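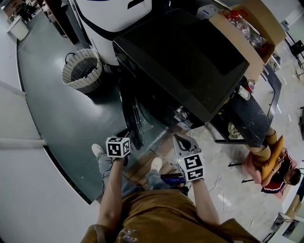

Saturday, April 24, 2021 - workshop, corner with the white machine

The monitor is still lying flat on top of the machine, screen up, and the box of plastic bottles is standing on its corner. I don't like this. Teun, please find another place for the box before the glass gets a scratch. The black table has enough of them already.

Cups: white one and red one on the black table. Please rinse.

The basket can stay on the green mat for now. Thin white cables on the tiles must be taped or rolled up, I nearly tripped 2 times.

Ask Ruth about the bottles - keep or recycle?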